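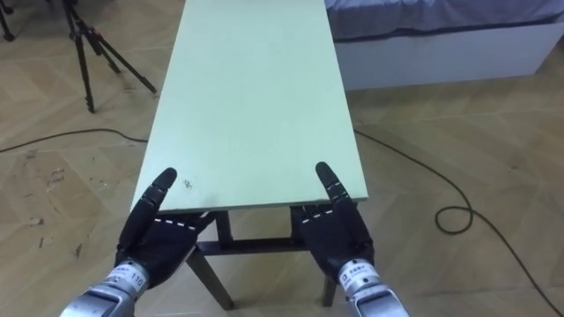 Vol. 3, No. 38

Demonstration gathering
(also: demo collecting, teaching by example, "doing the reps")

Demonstration gathering is the job of recording a task being done, over and over, so that a learning system can pick up how to do it. The learner might be a pair of robot hands, a single arm or a cart on wheels. I've written the entry on grippers and the one on wrist joints for this encyclopedia, and I have to say this one was the most fun, because it's the part of robotics where you spend your day moving a table around a bedroom and calling it work (and it is work, my back will tell you so).

What counts as an example

An example, usually called an episode or a demo, is one run through a task from start to stop. It has two halves that have to stay glued together. The first half is what the robot senses: the view from a head camera, maybe a second view from the side, the angles of all the joints. The second half is what the robot was told to do at each of those moments. If you have the pictures without the commands, you have a movie. A movie can still be handy for some kinds of training, but for plain old copying you want both, lined up in time.

Most groups also attach a sentence to each episode. "Push the table toward the bed." "Touch both near corners." I used to write these after the session and I'd get them wrong, so now I write the sentence first, tape it up where the operator can read it, and only then start recording.

Episodes can be very short. Reaching two index fingers toward the near edge of a table, one toward each corner, takes a few seconds. A demo of making a bed can run for minutes, and those long ones are a pain to store, a pain to check, and a pain to throw away when somebody sneezes at the end.

Ways of gathering

Remote driving. The operator wears gloves or holds a pair of handles, and the robot follows along. This is the most common way for two-handed work. The good part is that everything recorded is something the robot can physically do, seeing as it just did it. The bad part is speed. A person who can fold a towel in ten seconds will take a minute and a half through a robot, and will swear for most of it.

Hand guiding. You take hold of the arm and move it yourself. Lovely for one arm, awkward for two, and hopeless for fingers. You also end up in your own camera view, and then the learner sees a big human arm in every example and has no idea what to make of life when it's gone.

Wearing the camera. A person does the task with their own hands and a camera on their head. Quick and cheap! The trouble comes later, when you have to turn human wrists and fingers into robot wrists and fingers, and a black robot hand on a metal forearm doesn't bend quite where yours does.

Letting the robot try. Once there's a half-decent policy, you let it run, and a person takes over when it starts going wrong. The takeovers are saved as new examples. I love these. One good rescue, where the hand has drifted past the table corner and is brought back, seems to me worth a whole stack of perfect runs, though I can only speak for the tasks I've worked on.

The room

People new to this think the robot is the hard part and the room is just where it stands. I thought so too. Then I joined the Drunow project, which was all about moving and lining up light furniture in ordinary homes, and I learned to care a great deal about floors.

A herringbone floor, for one, is full of diagonal seams, and a learner will happily latch onto them. If your table always sits with its legs at the same point in the pattern, the system may learn "go to that bit of floor" and never really look at the table. So you shift the table. You turn it a little. You do some runs with it close to the bed and some with it far off, and you note down which were which. Scuffs and stains are the same story: a dark mark on the planks makes a wonderful landmark, right up until you move to another apartment.

Color matters as well. A pale green top over a dark brown frame is an easy thing to pick out on a light floor, and a system trained on nothing but that table will be lost in front of a beige one. On Drunow we had a rule that no single table could make up more than a third of the set. We broke it in the first month and spent the second month fixing it.

Then there are the cables. My own view is that a few cables on the floor belong in the data, since real homes have them, and a learner that has only seen bare planks gets into trouble later on. Other people clear every last one away before recording. The Stostell group was firmly in the second camp and we argued about it all through October. What everyone agrees on is that nothing should lie where the robot or the operator is going to step.

Tripods and stands follow the same logic. If they're in the head camera's view, move them now and then between sessions. A tripod that lives in one spot turns into furniture as far as the learner is concerned.

Starting poses

Every episode begins somewhere, and where it begins has a bigger effect than you'd guess. If both hands always start in exactly the same place, the system learns one path out of one place. So operators are asked to vary it: hands high, hands low, one forward and one back, index fingers out, fingers open.

Pointing poses, with the index finger out and the other fingers curled in, get used a lot in table work. They're good for touching, nudging and pressing, and the fingertip makes a clear little target when you check the calibration between camera and hand. If the fingertip on the screen and the fingertip in the numbers don't agree, stop and fix it. I once recorded an entire afternoon with the right hand off by the width of a thumb. All of it went in the trash.

How many examples

Everybody asks this, and the answer depends on the task, the learner and how picky you are. I can give you our own figures. For the table task on Drunow we recorded 3274 episodes and kept 2000. The rest went out for dropped video, wrong sentences, late starts, and a long stretch where the left glove had come loose and the operator (me) kept going.

A steady operator on our rig could manage 40 good short episodes in a session before getting sloppy. You can push past that, and I have, but you can see it in the recordings: the hands get lazier, the pauses get longer, and the learner copies your tiredness very faithfully. Take breaks. Swap people.

Swapping people brings its own wrinkle, by the way. Two operators will do one task in two different styles. A bit of that is healthy. Too much and the system tries to average them, so if one person goes around the left of the table and the other goes around the right, well, you can picture where the average goes. We used the Thoroddsen sheet for this, a one-page agreement on which side, which hand first and how fast, and it saved us more grief than any piece of software did.

Checking and sorting

Checking is dull and it needs doing the same day, while you still remember what happened. My order goes like this. First I make sure the video and the joint readings are the same length. Then I watch the opening and the ending of each episode at normal speed and skim the middle. Then I mark it keep, toss or ask.

"Ask" is for the odd ones. Say the hands nudged the table, it slid too far, and the operator pulled it back. Is that a mistake or a rescue? Some teams toss all such runs. I keep them and tag them, and let whoever does the training decide.

Forearm labels are worth a word here. Where each unit carries its own number, write down which arm was on which side, every session, even if you're sure it hasn't changed. Arms get swapped for repair, and two arms of one make will still differ slightly in how they settle. With Zurby, the logging tool we had, there was a box for this at the bottom of the form and half the team never scrolled down to it.

Homes and privacy

Gathering in lived-in rooms gets you variety that no lab will give you: beds, odd corners, daylight that changes while you work. It also means you're recording the inside of a home. Ask first, in writing. Put away letters and photographs before the cameras go on. Tell people plainly how long you'll keep the recordings and how they can get them removed, and then really remove them if they ask. I'd add that you should put the table back where you found it, but maybe that's just manners.

Common terms

Episode: one recorded run of a task.
Operator: the person driving or doing the task.
Policy: the trained system that picks the next move from what it senses.
Reset: putting everything back between episodes. Takes longer than the episodes do, on a bad day.
Takeover: a person stepping in while the policy is running.
Held-out set: episodes kept away from training and used only for testing. Pick whole rooms for this if you can, so the test has floors and tables the learner has never met.

See also: Calibration, hand and eye; Grippers; Head cameras; Remote driving; Wrist joints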